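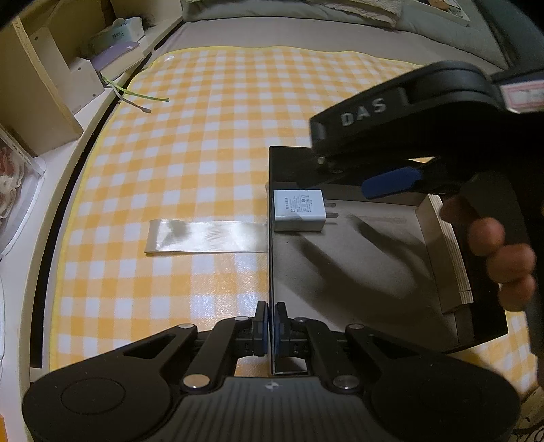 Gripper closed on the near edge of the black board

Home | Lists | Threads | Search | Log in

Iltow-users mailing list archive
Subject: Re: Dudel 2 tablet stops at boot logo after vendor update
From: Sotiris Dimitriou
Date: 2024-12-22

> I applied the update the tablet offered me and it now stops at the
> boot logo. Holding power and volume down brings up the recovery menu,
> but "reboot system" goes back to the logo. I wiped the cache, no
> change. The PC sees the device only when recovery is open, and then
> only as an unknown device. Is the bootloader gone, and can I write
> the May image over the top with Narkeo without losing my files?

The bootloader is not gone. If recovery opens, the first and second stage loaders are both intact, and so is the partition table. What you most likely have is a new boot partition with an old vendor partition. The updater writes boot first and does not check free space before it starts on vendor. When it runs out of room it stops and restarts without an error.

You can confirm this before you write anything. In recovery, choose "view logs" and open the last install log. Go to the end of it. If the final entry names the vendor partition and there is no "done" after it, the above applies. If the log ends with a signature error, stop there and post the last lines to the list, as that is a different fault and the steps below will not help.

The unknown device is a driver matter. Recovery uses a different USB product ID from the running system, and the driver on the Mowat support page only lists the running one. On Windows, open Device Manager, pick the unknown entry, choose to install a driver by hand and select the generic Android interface. On Linux you need a udev rule for the second ID, or run the tool as root once and be done with it.

On your files: yes, they can be kept, with care. Narkeo has two write modes. "Full" erases userdata and is selected by default. "Selected partitions" leaves alone anything you do not tick. Use the second one.

1. Unpack the May image into a folder with no spaces in its path. The Windows build still fails on spaces.
2. Charge the tablet to at least 60 per cent. It does not charge while in download mode.
3. Start Narkeo and load the layout file from the image folder.
4. Change the mode to "Selected partitions". Tick boot and vendor only. Do not tick userdata, and do not tick nvdata, which holds your serial number and wireless calibration.
5. Power the tablet off. Hold volume up and connect the cable. The screen stays black in download mode.
6. Press Write. If the tool reports error 140 the handshake timed out. Unplug, hold power until the tablet resets, and go back to step 5.
7. When it reports finished, unplug and start the tablet as normal. The first start is slow. Leave it alone.

Do not mix images. The May boot partition will not accept a vendor partition from any other release, and going back only one of them puts you where you are now. You also need the May image for your own board revision. The revision is in the recovery header, after the model name. The A and B boards use different display panels, and the wrong image will give you a working tablet with a blank screen.

One point on the cache. Wiping it was harmless, but do not go on to "factory reset" in the same menu. That formats userdata and does nothing for boot or vendor.

After it starts, turn off automatic updates and free some space before trying the newer release again. The changelog does not say whether the space check has been added. I have looked at the updater script in the newest package and could not find one.

If step 6 fails more than once with the same cable, try another port directly on the board, with no hub in between. Failing that, send the Narkeo log as an attachment, please, as the archive breaks long lines when they are pasted.

Sotiris

Previous message | Next message | Thread index
2 replies | 0 shares

This archive uses cookies to remember your display settings. Accept | Settings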